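About Anditness

Anditness sets up small handling robots in offices, print rooms and back offices, and stays involved with the people who work beside them. The company is based in Claltska. We do not build arms or motors. We select them, fit the grippers, write and tune the task programs, and train the staff who will use them.

Most of our customers had never considered automation before they contacted us. They are not factories. They have carpet on the floor, furniture bought at different times, and a set of small jobs that take a person away from a desk or a bench many times a day: getting a tool, putting a tool back, opening and closing storage, moving supplies from one room to another. These jobs are short and rarely appear in anyone's job description. Added up over a month they are a measurable part of the payroll.

What we automate

Our standard package covers tool return and drawer storage. A mobile base carries a two-finger gripper with a small camera at the wrist. The robot picks up a listed item from a counter, opens the assigned drawer, puts the item in, and closes the drawer. It can also run the job in the other direction and bring an item out at a requested time, such as 7 a.m., before the first shift.

Hand tools are harder than they look. Scissors have an uneven outline, a pivot that is thicker than the blades, and handles that can swing if the grip is in the wrong place. On a polished counter the overhead lights also produce glare, which the camera can mistake for the edge of an object. We specify an approach from directly above, with the fingers on either side of the metal near the pivot.

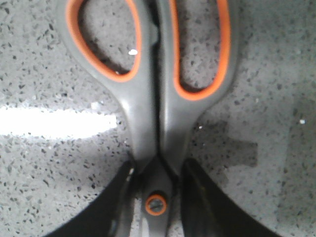

The pivot approach was not our first choice. Early programs gripped by the handle loops, which are large and easy to find in the camera view. The item then tended to rotate when lifted, and the placement in the drawer was poor. Staff had to straighten it by hand, so the time saved at the counter was lost at the drawer. After the change we rewrote the pick rules for all items with a hinge, including pliers, staplers and hole punches.

Every item in the package is entered in a grip record. The record lists the item, the surface it is normally left on, the approach angle, the closing force and the storage position. Customers keep a copy and can ask for changes. A new item of a known type is usually added remotely. A new type requires a visit.

Working with the furniture that is there

We do not ask customers to replace their cabinets. Early quotations from other suppliers often included new storage units with powered drawers, and for a small office the furniture cost more than the robot. Our position is that a drawer a person can open should be a drawer the robot can open, within limits that we check during the site survey.

The survey covers the handle type, the clearance behind it, the pull force, the length of travel, and the condition of the drawer front. Used furniture is normal. Chipped veneer and scratched panels do not affect the work as long as the handle mounting is firm and the runners are clear. Loose mountings are repaired before commissioning, and we carry out that work ourselves.

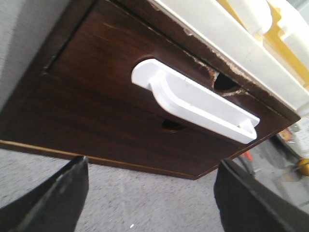

White pull handle on a wood-grain drawer front, with the gripper fingers open on either side.

Bar handles are preferred. Two fingers can close on them from several directions, and a small error in the position of the base can be absorbed. Recessed cups and round knobs are possible but need a slower program. Where a customer agrees, we replace knobs with plain bars from any hardware store. This is the only change to furniture that we routinely recommend.

The order of operations is also set during the survey. Some drawers have to be opened in two pulls, with a pause between them for the base to move back. Others bind if pulled off center. Our technicians find this out by opening each drawer by hand, and they ask the people who use it daily. Those people generally know which one sticks and in what weather.

What changes for the people on site

Our contracts include a section on staffing. The customer states in writing which tasks are being moved to the robot, which employees perform those tasks now, and what those employees will do with the time. We will not commission a system until that section has been completed. This requirement has cost us sales.

In the sites we run, the tasks are spread across many people in small amounts, and no position has consisted only of fetching and storing. The changes are therefore in the content of the working day. The following are the ones customers report to us most often.

Interruptions are fewer. A person at a cutting bench or a packing table can stay at it. Supervisors have told us that the benefit is most apparent in the last two hours of a shift, when walking and bending are felt most.

Tools are in a known place. Disputes over who had an item last are reduced, and fewer replacement tools are purchased.

Habits have to change. Items must be left in the agreed area of the counter and not on top of each other. Drawers on the robot's list cannot be used for personal items or overfilled. Some employees find this restrictive, and in our experience the objection is reasonable. We advise customers to leave at least one drawer per person off the list.

New duties appear. Someone has to clear exceptions, which are the cases where the robot stops and asks for help. Someone has to keep the drawer layout up to date. We call this role the site operator. It takes a few hours a week once the system has settled, and more than that during the first month. We require that it be recognized in the operator's job description and paid accordingly. It must not be added to an existing workload without a reduction elsewhere.

The pace is slow. A robot of this type takes longer to put away a pair of scissors than a person does. Customers who expect speed should look at other equipment. The gain is that the person is doing something else while it happens.

Storage layout

The most common cause of exceptions is a crowded drawer. For this reason the standard layout assigns one long item to each drawer compartment, laid flat, with clear floor around it so that the fingers can enter without touching the side wall. Customers tend to regard this as a waste of space. We allow denser layouts after the first service visit if the exception log supports it.

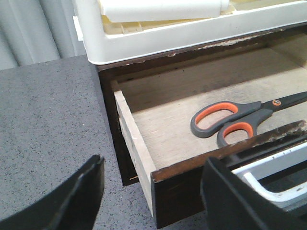 Drawer depth matters as well. In a shallow drawer the gripper can work from above at nearly any angle. In a deep one the wrist comes close to the cabinet top, and anything kept up there reduces the clearance. Trays and organizers on top of a cabinet are acceptable if they stay where they were during setup. If they are moved, the operator runs a short check routine from the tablet.

The camera images used for these checks remain on the customer's own equipment. The wrist camera points at the gripper and what is in front of it, and it is used only to locate items, handles and edges. We do not supply software for monitoring employees, and our contracts prohibit the use of the images for attendance or performance review. Stored images are deleted after nine days unless the operator marks one for a service request.

The Ravine program

Programs are developed and tested under a project we call Ravine. The name came from the gap between a cabinet and a counter, which is where early test items usually ended up. Ravine maintains the library of grip records and handle types. The library currently holds 2539 grip records covering 888 item types. A record is removed when it has not been used at any site for a year.

Ravine also tests movement between stations. Low-pile carpet is suitable for our bases. Thick carpet, loose rugs and raised cable covers are not. Corners of furniture are treated as fixed obstacles with a margin, and the margin is larger where two units of different depth stand side by side, as they do in most of the offices we survey.

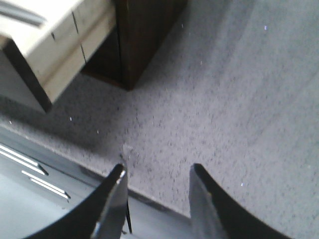 Floor condition is part of the operator's weekly list. Small debris is not a problem for the wheels, but cords and packing straps are, and they must be kept out of the travel area. The list takes a few minutes and can be combined with the normal cleaning round.

Test results are shared with customers whether or not they are favorable. When a program change increases the number of exceptions for a given item, the sites using that item are told and may stay on the earlier version.

Training and support

Each installation includes training for every employee who shares a room with the robot. The session is held on site during paid hours and covers the stop button, the meaning of the status lights, where items should be left, and how to request help. Employees handle the stop button themselves during the session. Operators receive a further course at our shop in Claltska, where they write a grip record from the beginning and load it.

Telephone support is answered by technicians who have done installations. Outside working hours the robot can be left idle without loss of data, and tools can be put away by hand as before. Every program we supply accepts manual use of the same drawers.

Our partners

Mechanical service is provided under contract by Nwankwo, a repair firm that looked after office machinery before our company existed. Nwankwo technicians inspect gripper fingers for wear, replace pads, and check the base. They also handle handle and runner repairs when these fall outside our own schedule. Parts are stocked in Claltska, and wear parts for the gripper are normally sent out the same day if ordered before 2 p.m.

Contacting us

Site surveys are free within the Claltska area. To prepare for a survey, make a list of the items that are put away most often and note the drawers or shelves they belong in. Please do not tidy the area first. We need to see the counters and drawers in their usual condition, and we ask to speak with at least two of the employees who use them. A written report follows, including the jobs we recommend leaving with people.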